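Flirneo paired hand grippers, reviewed by someone who mostly wanted the dishes done
December 13, 2025

I have been promised a robot that does chores for as long as I can remember, and I am the kind of person who reads every article on the subject and then goes back to wiping down the counter myself. So when I got the chance to spend a good stretch of time with the Flirneo pair, I said yes before I had really understood what they were. They are not a robot. You hold one in each hand, you do the chore with them, and the recording of what you did becomes the lesson a robot learns from later. If you were hoping to read that I sat on the couch while something else cleared the table, I'm sorry, and I was hoping for that too!

Still, I think this is the most useful way I have found to answer the question everybody asks me at dinner, which is whether machines can do housework yet. You find out very quickly what a chore is made of when you have to do it with two fingers per hand.

Getting started is easy enough. You sit down at the table, you take hold of the grippers, and you squeeze. The handles filled my palm nicely (I have medium hands, and a friend with smaller ones had to stretch a bit), and the squeeze has a good, even resistance, a little like salad tongs with a better spring. I was picking up things within a couple of minutes. I was picking them up well after 15, or at least well enough that I stopped apologizing to them.

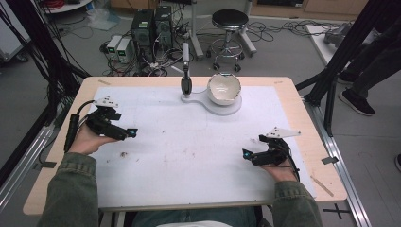 The cables are my first real complaint. I never forgot they were there. Reach across your own body, as you do all day in a kitchen without noticing, and you feel the tug at your wrist and start planning your movements around it. I got into the habit of keeping the left hand on the left and the right hand on the right, and of handing things over in the middle, and I would guess that any robot trained on my recordings is going to have that same stiff, polite manner at the sink. There is a cordless version promised for February, and if you can wait for it I would.

The marker plates on top took some getting used to as well. They are how the system keeps track of where your hands are, so you have to keep them in view, and for somebody who likes to lean right in over a job that is a hard rule to follow. I blocked one with my own head more times than I care to admit.

Now, the chores. A bowl is a pleasure. You come at the rim from above, close, lift, and it goes where you want it to go, and I would happily trust a machine with bowls in the near future. I put the same bowl through 40 recordings and dropped it only once, through my own impatience. Cups with handles are nearly as good. Cloth is slow but possible if you pinch a corner and take your time about it, and I folded a dish towel that I would not have been ashamed to put in a drawer.

Crumbs are another matter entirely. I don't think I had ever given any thought to how I clear crumbs, which I do with the edge of my hand, in one sweep, into the other hand, while talking. Try it with two flat paddles and you push half of them ahead of you and the other half slides off to the side, and then you chase those, and by then you have lost the first lot.
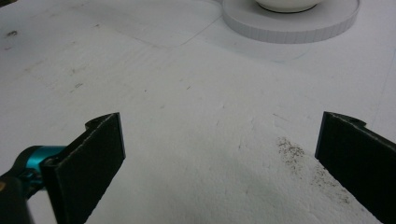

What finally worked for me was going slowly and pushing small amounts toward a piece of card held in the other gripper. It took ages. I could have done the whole kitchen table with a damp cloth in the time, and that is more or less my answer to the dinner question: a machine can learn to clear away the big things from people like me fairly soon, and it will be a good while before it gets the table clean afterward.

The software is called Su, and it is better than I expected. It saves up to 256 recordings in a session, lets you throw out the clumsy ones, and plays them back so that you can watch yourself being clumsy. My favorite feature is the simple one that flags a recording where you paused too long, and I would have liked a matching one for going too fast, as I tend to rush when I get bored. Exporting was painless. The manual is thin, and the page about calibration could use another pass by somebody who had never seen the thing before.

I also had a try with the Berkon grippers, which are lighter and close with a trigger. They are easier on the wrist over a long afternoon, but you get far less feeling for what you are holding, and with anything breakable I wanted the Flirneo back. The Otach set is cheaper than both, and the fingers were too narrow for a bowl of any size, so I gave up on that one early.

Would I buy them? For a home, no, and I don't think they are meant for one. For a school lab, or a small shop that wants to teach an arm to load trays or sort parts, I would say yes with some warmth, provided you have a large table and patience with cables. I give them four stars out of five. The missing star is for the wrists.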